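Kennedy Youth Sports Forum > High School Leagues > Volleyball

Topic: Proposed change to playoff tiebreaker, girls indoor season

n_macleod (Moderator)
The league office has circulated a proposed amendment to the tiebreaker rule for the coming season, and coaches have been asked to return written comments by Friday. Under the current rule, two teams with the same league record are separated by head-to-head result, then by set ratio, then by a coin toss. The proposal would remove the coin toss and replace it with a single play-in set to 25 at a neutral gym. Members are invited to post their views in this topic. Please keep remarks to the rule itself and refrain from reopening last season's case between Larow and Brarnen.

Normand MacLeod
Moderator

IqraAnsari
Thank you for posting the text. Our program supports the amendment. A season of league play should not be settled by a coin, and our seniors would prefer to lose a set than to lose a toss. I would ask that the office clarify who pays for the neutral gym and the officials. The draft is silent on both points.

m_thibodeau
I must respectfully disagree with the previous member. A single set to 25 is a very short contest. One strong server can decide it before the other side has completed a full rotation. If the league wishes to settle the matter on the court, it should schedule a full match. If it cannot find room for a full match, it should leave the rule alone.

There is also the question of the calendar. The last league date and the first playoff round are separated by 2 days. Teams that finish level would be asked to play again in that window, while their first-round opponent rests at home.

IqraAnsari
Ms. Thibodeau's point about the calendar is a fair one. I would still note that the play-in would last less than half an hour with warmups. Club tournaments ask far more of the same athletes on an ordinary weekend.

m_thibodeau
Club tournaments do not require a bus on a school night. Our drive to Grulletti takes 90 minutes each way, and that is the gym most often named as neutral. It is neutral for the schools on the east side of the league. It is a considerable trip for the rest of us.

PSaithong
I coach the junior varsity at Larow and will observe the moderator's request regarding last season. My comment concerns set ratio, which the amendment does not address.
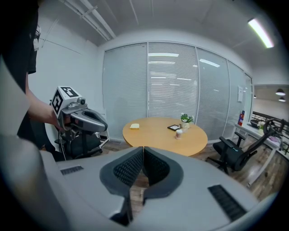
Set ratio treats a 3-0 win over the last-place team as equal to a 3-0 win over the first-place team. With 11 schools in the league and an uneven schedule, some programs meet the weaker teams twice and others meet them once. I would propose that set ratio be counted only in matches against opponents that qualified for the playoffs. If that were done, very few ties would reach the final step, and the disagreement over the play-in set would matter a good deal less.

mabli.beddoe
I support Mr. Saithong's suggestion in principle. My reservation is that families and players should be able to read the standings and understand them. Under his method, a team's ratio could change on the last night of the season when some other school qualifies or fails to qualify. I have kept the scorebook at Brarnen for several years and would not look forward to explaining that in the parking lot.

May I also ask whether point ratio was considered? It is already recorded on every match sheet and would cost nothing to add between set ratio and the coin toss.

PSaithong
Point ratio would be acceptable to me as a further step, though it does encourage a coach to leave starters on the floor when a match is well in hand. Reserves at several schools already see little time in September.

mabli.beddoe
That is a reasonable concern. I had not thought of the reserves.

m_thibodeau
I could accept point ratio. I remain opposed to the play-in set in any form that does not specify the site and the travel limit in writing.

n_macleod (Moderator)
I have forwarded the questions on gym costs, officials and site selection to the league office. Mr. Saithong and Ms. Beddoe are asked to send their suggestions directly to the office as well - comments made only on this forum are not entered in the record. One message has been removed for referring to a named player. The topic will remain open until the comment period closes.

IqraAnsari
Our comments went in this morning. We have asked for the play-in set with the higher seed from the previous season as host, which would at least settle the matter of the site.

m_thibodeau
I regret to say that we will be writing in opposition to that as well. Last year's seeding has no bearing on this year's teams.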